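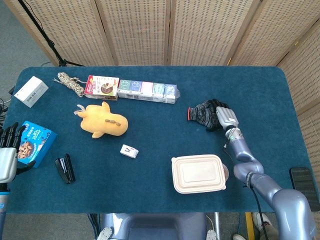 Fu asked whether the wallabies at Bralbridge still come down to the foreshore in the mornings, or whether the new fence has put a stop to it. We're staying 2 nights in September and driving in from Prelstead. Do we need to book anything? And is feeding them allowed? My kids will ask.

Posted 12/17/23

Jineck
They still come down. The fence only runs along the car park side, so they use the gully behind the boat ramp instead. Best time is the first hour of light. By nine most of them have gone back up into the scrub.
No booking for the foreshore. The hill reserve is different: you need a day pass, which you get from the machine at the gate. Card only.
Feeding is not allowed anywhere in town and the ranger does hand out fines. Bread gives them lumpy jaw. Keep the kids a few metres back, especially if there's a joey about.

prelstead2159
we went last september and saw heaps, mostly on the oval. watch the road in after dark, they sit right on the edge of the bitumen and we nearly hit 2

gullyside1459
Agree with the above except for the oval. It was being returfed when I was there and had temporary mesh all the way round. The caravan park lawn was better. You can see them from the footpath without going in. Take a jumper, it's cold down there before the sun gets over the hill.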